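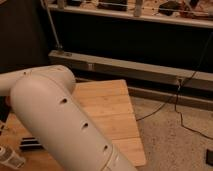 Week 3 is on warranties, and why I want you to distrust them. A warranty is priced before anyone knows how a product will fail, so the seller is guessing, and you pay for the guess. Read the McKinnon handout with that in mind. It says a smooth finish "signals durability." It signals paint. A matte off-white housing with a thin seam down the side tells you how something looks on the day you look at it – how long the seam holds is a separate question, and the handout skips it.

The Soltex case is worse. They tested 40 units for 17 weeks, then sold a five-year plan on the results. Octavio Tamayo defends this in the second reading (start at page 457). I don't buy his argument, but learn it well enough to state it fairly.

For next time: find one claim in the Clilley contract that could never be tested. Write a page on who pays if it's wrong. Skip the Drerside appendix, it repeats chapter two.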